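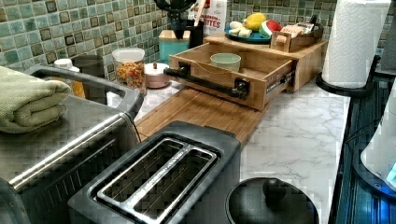 Leokadia Sadowski wrote in after the last issue to say she can't see why we need so many goes at one drawer, and couldn't we do twenty good ones and spend the rest of the month on something useful.

Fair. Got three other notes along the same lines so I'll try to answer it here, quickly, between runs. Apologies for the state of this item, it's being typed on a stool.

Where we're at first. Ostrowski kitchen, second block of collection, 1,384 demonstrations saved and through the first check. Most of those are drawer work: open it, bowl in, bowl out, close it. The rest is a mix of counter tasks and a batch of sink-side reaching that I'll get to further down.

So why not twenty good ones. We did try that, back before the newsletter had a robotics corner at all. Twenty very clean runs, same person, bowl in the same spot. Altoler learned them beautifully and could do the drawer all day long as long as you didn't move anything. Shift the bowl a hand's width and it closed on air. Then it carried the air over to the drawer, very carefully, and put it down. We watched this for a whole afternoon.

What it had picked up was the path, near enough. The bowl hardly came into it. When every example goes through the same bit of space there's no reason for the model to look at anything, and it doesn't. You have to make looking worth its while, so the bowl moves, the drawer starts at different amounts of open, the stuff on top of the cabinet gets shuffled, and the person driving changes. That's the bulk of the count right there. Not a lot of glamour in it.

Leokadia also asked whether the clutter is left in on purpose. Yes. Please don't tidy the counter before your slot! Two people have now done this, very kindly, and we lost the morning's comparison. The toaster stays out. The paper towels stay out. The play food on the blue plate can go anywhere you like between resets but it stays in the kitchen. If you bring lunch, eat it elsewhere, a real lemon turned up in eleven runs last block and labelling had a terrible time with it.

How a slot goes, for those who've signed up and not done one yet:

You get 35 minutes on the controls, then you stop, even if it's going well. Especially if it's going well. Tired driving looks fine from the stool and reads awful in the data, all little stutters and double grabs. Start of slot you do two throwaway runs to get your hands in. Don't save those. Then work down the card. The card tells you where the bowl starts and how far the drawer is open, and it's shuffled on purpose so don't sort it into a nicer order, I know it's tempting.

Between runs, reset by hand. Step back out of view before you hit record. We've had a lot of elbows.

If you fumble, keep going. This is the one people argue with me about. A drop followed by a decent pickup is one of the most useful things you can give us, the model is going to drop things and it needs to have seen somebody get out of trouble. Mark it as a recovery in Imumon and carry on. If you fumble and then can't rescue it, stop, mark it failed, save it anyway. Do not delete. Failed runs go in a seperate folder and don't get trained on for now, but we do go back through them.

What we don't want is a fumble you did on purpose. You can tell. The gripper sort of waits for itself.

On speed. Go at the pace you'd use with a full cup of tea. Some of the early drivers were racing the clock to get their numbers up, which was our fault for putting numbers up on the wall. They've come down. Slow and even please, and if you need to think, think before you start moving, pauses halfway to the drawer teach it to pause halfway to the drawer. We had a version of Altoler in February that stopped dead above the drawer every single time, waited a bit, and went on. Took ages to trace. It was me. I'd been checking the card.

Now the sink side. This is the newer stuff and it's harder to drive, more in the way and less room to turn. The room camera gives you a decent idea of where the arm is in the kitchen but once you're in close it doesn't help all that much, so you drive off the wrist view and the wrist view takes getting used to. Things come up sideways. The faucet body runs down the picture instead of standing up, knife handles along the top, cutting board on edge down the right, and you've got a strip of marble in the gap that tells you how much space you have left. Give yourself a few minutes just moving and watching before you try and reach anything.

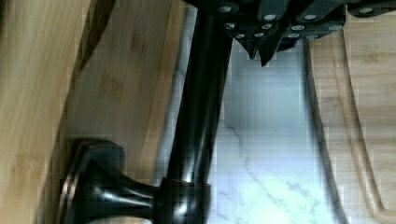

Wrist camera, sink side: faucet, knife handles and the bamboo board.

Rules for this one are tighter. Arm speed is capped and the cap stays on. If you lose track of which way is up, let go of the controls, it holds where it is. Don't try to steer out of it. Back away along the way you came in, and if you can't remember the way you came in, call one of us over. Scraping the faucet is an annoyance and it'll survive. What I don't want is anybody getting flustered near the knife handles and pushing.

We're doing these in sets of 10 and then swapping drivers, shorter than the drawer sets, it's tiring on the eyes. One set done well beats three done cross-eyed.

Shiny things are the other headache over there. Dark glossy metal with a bright streak down it looks different from every angle, and when the light moves the streak moves, and the model sometimes seems to take the streak for an edge. More examples in different light is the plan. Which means we need people outside of the usual mid-morning. If you can do early, or after supper with the kitchen lights on, you'll have my undying gratitude and first pick of the snack drawer (the other one, not the one being filmed).

Labelling. Imumon got an update and most of the complaints from last month are fixed. You can go back and change the start and end marks without losing your notes now. The colour of the "recovery" tag has changed from red to yellow so people stop thinking it's bad. Still outstanding: it logs you out if you sit too long on one run. Save often. Yes I've told them.

When you write the one line of text for each run, write it the way you'd say it to somebody in your own kitchen. "Put the green bowl in the drawer." "Pop the bowl away." Both fine, both wanted. What we got a lot of at the start was "execute placement of bowl in drawer" and no one at Plarness has ever said that out loud. Vary it. If your favourite word for a thing is different from mine, use yours. We've got dish, bowl and one "wee basin" in there so far and they're all staying.

Back to Leokadia's question for a sec because there's a second half to it: how do we know when to stop. We don't have a great answer. What we do is hold back a set of starts that never get demonstrated, 8 of them, and each time there's a fresh model it gets a go at all of those. While it's still getting better at the held back ones we keep collecting. When it flattens out we change what we're collecting before we add more of the same. Drawer closing has flattened, so that's coming off the card next week. Bowl pickup hasn't. Sink side has barely begun and I wouldn't want to guess.

If you're doing setup, please don't peek at the held-back starts and practise them. Somebody did. It was well meant.

Odds and ends

Drawer slide is getting a quick look over before the next block. If it feels stiff on your slot write that in the notes, a stiff drawer is still good data as long as we know.

Bowl goes back in the drawer at the end of your slot. It wandered off last week and was found in the dishwasher.

Spare batteries for the hand controller are on charge by the door. Put the dead ones on when you take the live ones off, pretty please.

Slots for the next block open Monday at 9 a.m. on the usual sheet. Evenings marked in green are the ones we're short on. New drivers get paired with somebody who's done a few, put an N beside your name so we know. Leokadia has put herself down for two, which I'm taking as a good sign, and we'll see what she thinks after the first card.

Questions to the robotics inbox, or come by and shout through the door. Knock first if the recording light's on.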